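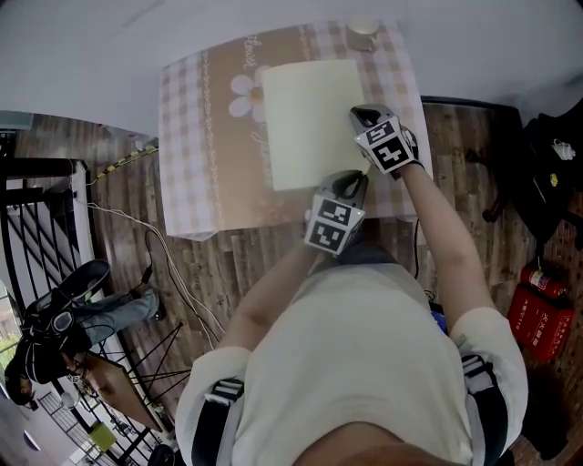
Gebhard Gruber:在桌布上折纸,我还是不赞成。先对边再压痕,这个顺序没有问题,问题在纸下面那一层。布是软的,手一压,纸就往下走,折线跟着跑。要么把布撤掉,要么垫一块硬的东西再折,两种都比现在好。

工作间笔记 > 纸工 > 折页与压平 > 黄纸在布面上的放置

星期二
记录:Pramila Pandey

Gebhard 的意见先抄在最前面,省得后面再翻。这一页记今天在那张铺格子桌布的桌子上摆纸、压边、对折的情况,桌布暂时没有撤,理由见后。

纸
用的是 Bhatia 送来的淡黄色纸,裁成 344 × 229 mm,长边顺纹。裁切由 Andor 做,用的是旧裁刀,直角我复核过,四个角里有一个偏,肉眼看不出,对折以后才显出来。该纸单独抽出,没有混进后面的数。
开包以后平放了一夜。表面偏滑,指腹压上去能推动,和上一批相比更容易滑走。正反面颜色一致,在侧光下能看出反面略粗,以后统一反面朝下。这一条上次没有写明,Narendra 那边有几张是反着折的,结果不能和我的直接比。

桌与布
桌面高 700 mm,站着做要弯腰,坐着做手肘又偏高。站姿下肩部往前探,能把力垂直压到纸的远端,所以还是站着。时间一长腰受不了,连续做一组之后停一会儿。
桌布是米色和浅粉的方格,中间一条宽的棕色带,带上有一朵大的白色雏菊和花体的 Flower。纸放在棕色带上。放在这里有两个原因:一是淡黄在棕底上边缘清楚,对边时不用找;放到浅色格子上,边就淡了,光再一偏,差一点看不出来。二是格子的线会干扰判断,眼睛不自觉地拿纸边去和格线对齐,而布本身铺得未必正。
棕色带也不是完全没有干扰。雏菊的花瓣是白的,纸边压在花瓣上时对比变弱。把纸往带子上没有花的地方挪,能好一些。
布垂过桌沿的那一侧要留意。身体贴着桌边站,衣服会带到布,布一动,纸就跟着转一个小角度。开始以为是手上的问题,重复了几次才发现是布。现在的做法是站定之后先把布往回抹平,再放纸,放完不再挪脚。

放置
纸不要求和桌边平行。以前规定要摆正,花时间,而且摆正以后第一下按压往往又把它带歪,等于白做。今天改为:纸平落在带上,允许略斜,只要整张落在桌面以内,四角不悬空。后面所有对齐都以纸自身的边为准,和桌子、布、带子都不发生关系。
有一点要写清楚:斜可以,鼓不可以。纸放下去如果中间有气,先从近边往远边赶一遍,再开始。赶的时候用整个接触面,不要用尖端划,黄纸上留下的亮道去不掉。

压边
两点压法。一点在近处的一角,一点在对侧边附近,两点之间的纸面自然就绷住了。先落近角,后落远侧。反过来做,近角会翘,再去按的时候整张已经偏了。
力度:近角只求不动,轻压即可;对侧边的那一点要稍重,因为随后要从这里起边。两点都太重时布会起褶,褶传到纸下面,纸看着还是平的,折完才发现折线中段有一个小弯。今天这种弯出现得比较集中,都在布没有抹平的那几张上。
压点不要正落在边缘线上,往里收一点。正落在线上时,那一小段边会被压进布里,起边时挑不起来。收得太多也不行,边上留出的一条会自己卷。

对折
沿短边方向对折,长边的两端相合。步骤照旧:
1. 左侧压住不放。
2. 右侧起边,抬起后先越过中线,再往下落,不要贴着纸面拖。
3. 右边缘盖到左边缘上,先合一个角,再合另一个角。
4. 两角都合上以后换手压住合边,空出来的一侧从中间往两头压折线。
5. 折线压实之后松开,看合边有没有错开。

第3步最费事。先合远角还是先合近角,两种都试了。先合近角时看得清楚,但是远角落下去的时候纸已经受了扭,合边往往呈一个很窄的楔形。先合远角时视线被手挡住一部分,要靠感觉,落下去反而更齐。暂定先远后近。等 Narendra 那边也照此做一组再定。
第4步从中间往两头压,不从一头推到另一头。一头推到底时布被往前赶,到末端堆起来,折线末段发虚。从中间分开压,堆起来的量小,两端都能接受。

压重
折好的放到旁边,用 Nollow 的压块压住。压块重 540 g,底面平,边上倒过角,不伤纸。单张压与叠压结果不同,叠压时最上面的一张最平,下面的反而有印,来自上一张的折线。以后叠压时相邻两张的折线错开放。
压的时间没有严格控制,今天以换下一组为准。下次要控制。

垫板
下午把 Stimeck 的硬垫板铺在布上,又做了一组,用来回答 Gebhard 的问题。
折线质量:垫板上明显更直,中段的小弯消失。
放置:纸在垫板上更滑,轻轻一碰就走,两点压住之前几乎不能松手。布面在这一点上有利,布有摩擦,纸放下去就待住了。
起边:布面上容易。按一下边缘内侧,布往下让,边自己翘起一线,可以顺势挑。垫板上没有这个余量,边贴死,要来回搓几次才能起来,搓多了角会毛。
对比度:垫板是灰的,和淡黄的差别够用,不如棕色带。
所以两种面各有各的麻烦。目前打算把放置和起边留在布上做,压折线时再把薄垫板插到纸下面。插入这个动作本身会不会把已经合好的边带开,还不知道,没试。

桌面其他东西
桌子远端那只米色小杯不要再往中间挪。今天没有碰到它,可是对折时纸抬起来要占高度,往远处摆的余量并不大。做长纸时先把杯子拿走。
地上的线沿墙走的那条不影响走动。白色的那条从桌子附近往左去,换位置时看一眼脚下。灭火器和箱子的位置不动,前面不堆纸箱,裁下来的边料也不要往那边扔,扫完直接进袋。

废纸
有两种情况直接作废,不再返工:折线压实以后才发现错边的;表面有亮道的。返折过的纸在旧折线处会先弯,再怎么对也对不准,留着只会把数据弄脏。今天有人把返折的放回了好纸一堆,我从里面挑出来了,靠侧光看,很慢。以后废纸当场对角折一道,再放进废料盒,这样不会认错。

编号与记录
每张纸背面右下角用铅笔写编号,折之前写。本批从 229 号接着往下编,前面的号在旧本子里。写的时候纸放在垫板上,不在布上写,布上写字笔尖会戳出坑。
记录项目:面(布/垫板)、先合哪一角、合边错开的方向、折线有无弯。错开的大小先不记数,只记方向,等量具校过再补。上一本里把方向写成“左”“右”,隔几天自己都看不懂是以谁为准。现在改成“远”“近”“折线侧”“开口侧”,不随站位变化。

和 Ketau 那批的关系
Ketau 的说明页是同一种折法,纸更厚,用今天的手法不一定成立。厚纸的第一折需要先划线,黄纸不划。两批不要共用一张步骤单,已经有人拿错过。我把黄纸的步骤单夹在本子前面,Ketau 的另放。

未解决
先远后近的合角顺序,换一个人做是否仍然更齐。
布在洗过以后摩擦会不会变,现在这块没有洗过。
棕色带上有雏菊的一段和没有的一段,错边是否有差别。印花处摸着稍硬,也许有影响,也许没有。
薄垫板插入的时机。
裁刀那个偏的角,Andor 说是靠山松了,还没有拆开看。

收尾时的状态:布抹平,没有折好的纸放回原包装,口朝里。压块擦过。垫板靠墙立着,不要平放在布上过夜,会压出印子,第二天纸放在印子上又是一道弯。

评论

Narendra Chauhan
反面朝下这条我下次照做。上次那几张我记得编号,可以划掉,别再拿来比了。先远后近我试了两张,远角能合上,近角总差一线,可能是我抬得不够高。你抬起来的时候纸是弯成一个弧还是拉平的?步骤2里没有写。

Pramila Pandey
是弧。拉平了抬会把左侧压住的那一角带起来。我补到步骤2后面。

Andor Boros
靠山拆了,螺钉没有松,是底下垫了一片纸屑。清掉以后重新裁了几张,四个角都过。之前裁的不用全扔,只有最后那一小叠受影响,我在包装上画了横线。

Yogesh Srivastava
垫板能不能裁小一点,只垫折线那一条?整块插进去肯定会带到合边。窄条从开口侧的对面推,沿着折线走,行程短。我这里有 Stimeck 裁剩的边条,可以拿去用,边要先磨一下。

Gebhard Gruber
窄条可以,我没有意见。但布还是要固定。用夹子把垂下来的那一侧夹在桌沿上,就不用每次往回抹了。夹子别选太高的,弯腰的时候会顶到。

Pramila Pandey
夹子明天装。窄条先放我抽屉里,磨好边再试,试完另起一页记。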